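What went wrong when we filtered our demos

6/15/24

I've spent most of this month on one question: if you throw out the ugly demonstrations, does the policy get better? We had 1,539 teleoperated episodes from the two-arm cell, all of them some version of putting groceries in a basket. A lot of them are messy. The operator misses a grasp, backs off, tries again. The usual advice is to drop those and train on the clean ones.

So I did that first. I used Stilix, our in-house scoring script, which looks at gripper reversals and pauses and gives each episode a smoothness score. Then I trained one policy on everything and one on the top-scoring part, with the same network, the same number of steps and the same 4 seeds.

The filtered policy looked nicer. It moved faster and hesitated less. It also finished fewer trials. Out of 167 test trials each, the full-data policy completed 122. The filtered one got stuck far more often, nearly always after a first grasp that didn't hold.

Bagged produce was where the gap showed up most. Boxes are easy for both policies. A clear bag folds and slides, and the place where you can pinch it is different every time.

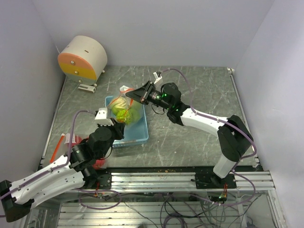

Why the filter hurt

My reading is simple. The retries are the only place in the data where the arms see a failed grasp and do something about it. The smoothness score treats that as noise and removes it. Once it's gone, the policy has no idea what to do with a gripper that closed on nothing -- it just carries on to the next part of the motion.

I checked this by adding back only the episodes with a retry in them and leaving the other low scorers out. That closed most of the gap. Garnow, the older baseline we keep for comparison, showed the same pattern, though weaker.

What I'm changing

Stilix will tag retries and stop scoring them down. Long pauses with no contact still get cut. I also want to rerun this on the Tuten object set, which has more soft items, before I believe the size of the effect.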